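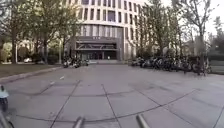

The Jivgate open day began with coffee in room 1921, which is on the ground floor and has no good reason to be called that. I had signed up for the outdoor session, where visitors get to teach a delivery robot how to reach a front door. The door in question is at the far end of a big tiled plaza, under a dark boxy canopy, with a long row of parked bikes and scooters off to the right for anybody who wants to make an expensive mistake. The robot is called Skendilik. It sees the world over a pair of gray rods at its front end, and after a while so do you.

Kavitha Warrier ran our group. Her explanation was short enough that I can give it nearly whole: you drive the robot by remote, it records what it sees and what your thumbs do, and later it tries to do the same thing without your thumbs. They want 200 good drives of this route before they let it try alone. When we arrived they had 70. There were eleven of us and most of us had never parallel parked with confidence.

The remote looks like a game controller and behaves like one with a slight hangover. You push the stick, there is a pause in which you decide it hasn't worked, you push harder, and then both pushes arrive. Prakash Poojary, standing next to me with the stop button, said "small hands" several times. He meant small movements. I spent my first drive wondering what was wrong with my hands.

What surprised me was how much the drivers disagree. I went straight up the middle of the tiles. The man after me followed the edge of the lawn the whole way, like someone walking home late. Geetha Hegde, who looks after the recordings, is fine with both. She is less fine with people who change their minds halfway - the robot learns the dithering too, and she told us about an earlier version that stopped at one particular spot every time because a trainee used to stop there to check his phone.

The second route goes the other way, out into the open part of the plaza, and is supposed to be the easy one. You hold a straight line and keep off the curb.
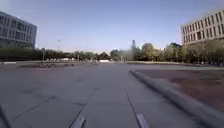 Looking down the second route, with the curb coming in on the right.

I found it harder. With a front door to aim at you at least know what you're doing wrong. Out there you have seams in the paving, some trees a long way off and a thin tower above them, and I steered for the tower until Kavitha asked me, politely, to please look at the ground. Two of my three drives were kept. The third is in a folder called "recoveries," which I am told is useful and have decided to believe.

Each turn was meant to last 20 minutes. Mine felt like four and the one before mine felt like a week. If you go, wear shoes you can shuffle in, as you walk along behind the robot the whole time, and get your questions in while somebody else is driving. Mine was why they don't just mark a line on the ground. Prakash said they had thought of that, and that the next site wouldn't have a line.

There was a talk afterward by Usha Kartha on teaching arms by hand, where you take hold of the wrist and lead it through the job. It filled up before I got back inside. I ate two samosas and watched through the glass. The next open day is in June, and the outdoor session has a sign-up sheet at the front desk.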